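Geddale cafes to keep sorting coffee grounds for gardens through winter

Filed under: Local News | Food & Garden

Cafes and restaurants in Geddale will go on setting aside used coffee grounds for gardeners after a summer trial drew more interest than the organizers had planned for.

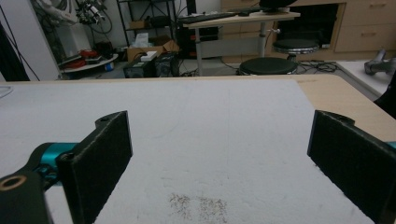
Pickup moves to Bresholm Street

The grounds have been handed out since spring from the loading door behind Sánchez Bakery. Starting this month, pickup moves to the old feed store on Bresholm Street, where there is more parking and a covered area for the bins. Hours stay the same, 8 a.m. to noon, and residents should bring their own bucket or a bag with a lid or tie.

Each household can take up to 40 pounds per visit. Community gardens and schools can ask for more by leaving a note in the sign-in book a week ahead.

Consuelo Pacheco runs the exchange and also keeps a plot at the east side gardens. She said the bakery was never meant to be a permanent spot.

"They were very patient with us, but we were blocking their deliveries," Pacheco said. "By July there were cars backed up to the corner."

Eight businesses took part in the trial. Two more have signed up for the winter, including the lunch counter at the Rillance building. Staff put the grounds and paper filters in lidded tubs, and a driver picks them up within 48 hours so they do not mold. Filters are pulled out at the feed store and sent to the town compost pile.

Gardeners asked to go easy

Arnulfo Londoño, who teaches the fall soil class at the library, said people tend to put down too much at once. A thick layer dries into a crust that water runs off, and fresh grounds can slow down young seedlings.

He tells his students to spread a thin layer and rake it in, or mix the grounds into a compost pile with plenty of dry leaves. He does not use them where he is starting seeds.

"I had a bed of lettuce that did nothing for a month," Londoño said. "I pulled back the top and it was like a lid."

He also warned dog owners to keep the buckets shut. Coffee grounds can make dogs sick if they eat enough of them.

Cost and next steps

The exchange pays for fuel and tubs out of a small grant from the town, which runs through next spring. Everett Ferreira of the public works office said the town will look at the numbers then and decide whether to add the route to its regular food scrap pickup.

One open question is tea leaves, which two restaurants have asked to include. Ferreira said loose leaves would be fine but many tea bags contain plastic, and sorting them by hand takes too long.

Kevin Ríos, who manages one of the cafes in the program, said the extra work has been small. His morning crew keeps a tub under the counter next to the grinder and swaps it out at closing.

The sign-up sheet for new businesses is at the feed store. There is no fee to join.

Last updated: 10/10/26

Contact the newsroom | Copyright Geddale Community News | Back to top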